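Salbridge sorting room to take small household items from May
Wednesday, March 23, 2022

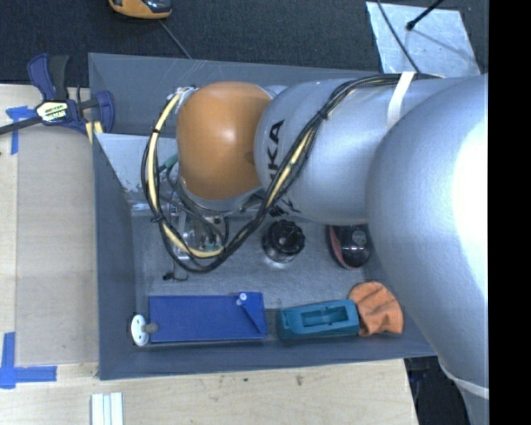
A grey bin on the sorting table, with a small black item lying on the bottom.

Residents in Salbridge will be able to hand in small household odds and ends at the sorting room on Pavari Street from the first Monday in May, after a trial that ran through the winter.

The room has taken clothes and books for several years. Small items were turned away until last autumn, when the town council agreed to let a limited number of households bring in the sort of thing that collects in kitchen drawers: spare leads, plugs, keyrings, torches, door handles, curtain hooks and parts that have come away from something else.

Over the trial 526 items were handed in. Of those, 259 were passed on to new owners or used in repairs. Most of the remainder went for metal or electrical recycling, and a few were returned to the people who had brought them in by mistake. One was a house key.

Everything that arrives is put into a grey bin and sorted at the table. Bigger things are picked out first. Saqib Malik, the room's manager, said the small pieces left at the bottom took up most of the time.

"You get a black plastic thing with a bit of wire on it and you have to decide what it is," he said. "Sometimes it takes ten seconds and sometimes it goes round the room all afternoon. We would like people to tie a lead to whatever it belongs to before they bring it. An elastic band will do."

Leads that come in on their own will still be accepted, but they should be coiled and not knotted together. During the trial one household brought in a carrier bag of tangled phone chargers that took most of a morning to separate.

The council has bought 38 more bins from Virk, the storage supplier on the Hotesari road, to cope with the extra items. They are the same shape as the present ones, with sloping sides, and will be kept on new shelving along the back wall. The shelving is due to go up during the Easter break and the room will be closed for two days while the work is done. Clothes and books can be left at the library during that time.

Households may bring up to 10 items a visit. There is no charge and no need to book, although anyone clearing a whole house is asked to ring first so that a time can be set aside.

Batteries should be taken out of torches, toys and remote controls before they are handed in. The room cannot take loose batteries, light bulbs, paint, medicines, knives or anything that has held fuel. Glass is accepted only if it is wrapped and marked.

Items that can be used again will be put out on the shelves by the door, where anyone may take them. Mr Malik said cupboard handles and jar lids had gone fastest in the trial — most were taken within a day or so of being put out. Picture hooks were popular too. Remote controls hardly moved, and the room already has enough of them.

Councillors will look at the arrangement again in the autumn. A request from Hotesari for its residents to use the room has been put off until then, as the parking outside is limited to four cars.

The sorting room is open on weekday mornings from half past nine until one. Bins are collected from the side entrance, which must be kept clear.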